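Nyberg Energy – Moving Home and Meter Questions

How do I tell you that I am moving?

Please complete the moving form in your online account at least four days before you leave. Customers without an online account may call the Clotport office or write to us. We will need your new address so that the final bill reaches you.

Do I need to give a meter reading?

Yes, unless a smart meter is installed and sending readings. Take the reading on the day you hand over the keys and keep a note of it.

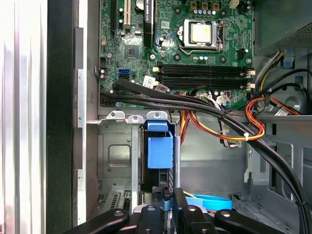 Readings may be submitted online until midnight on the day after the move. If none is received, the final bill will be based on an estimate, which can be corrected on request.

When will I receive my final bill?

Final bills are issued within six weeks of the moving date. Any credit left on the account is refunded to the bank account used for payment. Balances of over $400 may be paid in two installments by agreement with the billing office.

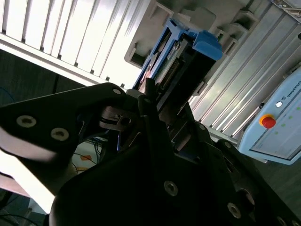

Close view of black fittings and silver screws.

Can I take my current rate with me?

Fixed rates can be transferred if the new address is in our Clarnalstead or Dullstead service area and the meter type is the same. Time-of-use rates cannot be transferred – a new agreement is required. No exit fee is charged to customers who move outside both areas.

Who supplies the home I am moving into?

The landlord or seller can usually tell you. If you use power before choosing a supplier, you will be billed at the existing supplier's standard rate from the day you take possession.
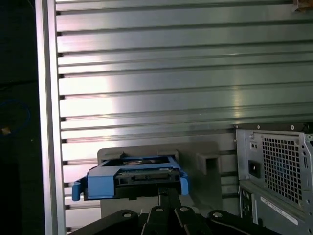

Ribbed aluminum panel and upright post.

What if the meter has a balance from the previous occupant?

You are not responsible for charges made before your moving date. Send us a copy of the lease or closing statement and the account will be separated.

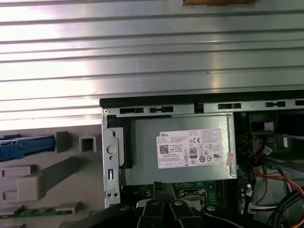 Prepayment customers should not add credit until this has been done, as payments may otherwise be applied to the earlier balance.

How do I make a complaint about a final bill?

Complaints should be sent in writing to Halyna Melnychuk, Customer Accounts, at the Clotport office. Please include your account number and a copy of the bill.

Contact us | © Nyberg Energy. All rights reserved. | Back to top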